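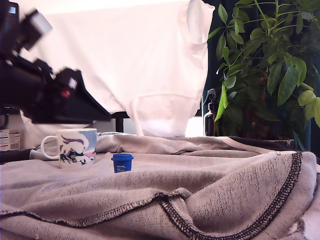

The plant end of the table, with the amber spray bottle and the white cloth behind.

Reading time: 3 minutes
Filed under: Houseplants > Leaves, feeding and misting

tineke_postma
I keep a leafy plant at one end of a work table, with a white cloth hung up next to it. The leaves are long and glossy and the ones facing the room look fine. On the inner side, lower down, I'm getting brown tips. I mist every morning from the amber bottle. The plant has been there since January and I have moved nothing except the cloth, which I take down to wash. Should I mist more, or is it the position?

ramimholm
Neither, I'd say. Brown tips on a plant that is otherwise green are nearly always watering. How often do you water the pot itself, and does it drain?

tineke_postma
Once a week, sometimes less. There is a hole in the pot and a saucer under it. I tip the saucer out in the evening.

clorkura4
Misting does very little. The water is gone from the leaf in minutes and the air is as dry as before. I stopped two years ago and my plants look the same. Put the bottle in a cupboard.

Gunther Engelhardt
I don't agree with clorkura4. I have misted for years and I get fewer spider mites than my sister, who doesn't. It also keeps the dust off if you wipe afterwards. What I would change is the water. If yours is hard, use rainwater in the bottle and in the can.

clorkura4
It's the wiping that does that. You could wipe with a damp rag and skip the bottle.

Gunther Engelhardt
You could. I find the bottle quicker on a plant with that many leaves.

frerichs_p
Look at the cloth as well. If it hangs close to the plant, the leaves on that side may be rubbing on it whenever somebody walks past or you take it down. Mine went brown against a net curtain in just that way. Pull the pot forward by a hand's width and see if the new leaves stay clean. I'd also hang the cloth so it stops at the table edge. When it bunches up on the top it gets damp from the spray and marks.

tineke_postma
It does bunch up on the table. I hadn't thought about the spray reaching it. Our water is hard, there is scale in the kettle after a few days. I'll try rainwater and move the pot, and leave the misting as it is for now so I'm not changing everything at once.

ramimholm
Fine, but check the soil with a finger before each watering. Once a week means nothing if the room is warm. Trim the brown bits with scissors and leave a thin brown edge, don't cut into the green.

imura
What else has been in the spray bottle? I used an old one from the kitchen and there was still cleaner in the tube. Rinse it through a few times, trigger included.

tineke_postma
Only water, I bought it empty. I'll rinse it anyway.

2,431 views

Comments (3)

Hedgerow: Same thing on mine, and it was the saucer. I wasn't emptying it.

Imke_B: Rainwater worked here. It took two months before I saw a difference, and the old tips stay brown whatever you do.

potting_shed: With clorkura4 on this one. Water properly and forget the spray.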